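Fisum Reading Room Refurbishment
Progress report to the Engebretsen Fund
15 January 2019

1. Work since the last report
The ground floor of the Guvgate branch library has been stripped and the old heating pipes removed. Replacement radiators were installed on the north and east walls and pressure tested. One valve failed the test and was exchanged by the supplier at no charge. Electrical rewiring is finished except for the circuit serving the return desk.

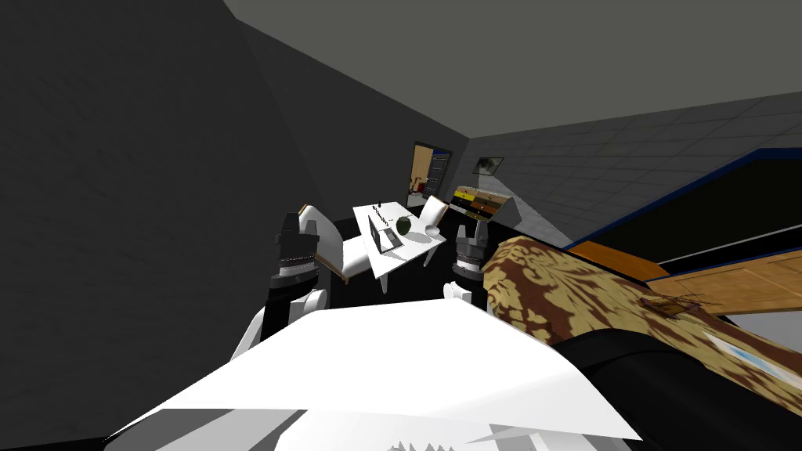

The local history collection - 1,000 bound volumes and 13 map drawers - remains in storage at the Kareo depot. Humidity at the depot stayed within the agreed range, apart from one short period when a dehumidifier was out of service. The affected drawers were inspected and no mold was found.

2. Catalog and lending
Loans continue from the temporary counter. A further 200 catalog records were corrected, mostly duplicate entries and missing shelf marks. Testing of the new lending software is under way. Renewals work as specified; reservations placed from a second branch still lose their pickup location.

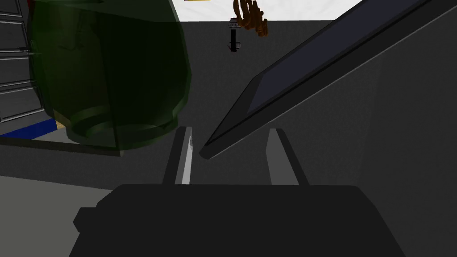 Tablet with black frame and dark blue screen.

3. Budget
Spending is within the approved total. Flooring came in above the estimate because of subfloor repairs, and the difference was met from contingency. We request approval to move the unspent signage allowance to shelving.

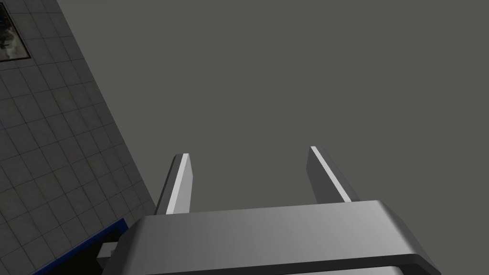 Shelving delivery is now expected in February - 3 weeks behind the original schedule. The opening date is unchanged. Invoices for the radiators and rewiring are attached as Annex A.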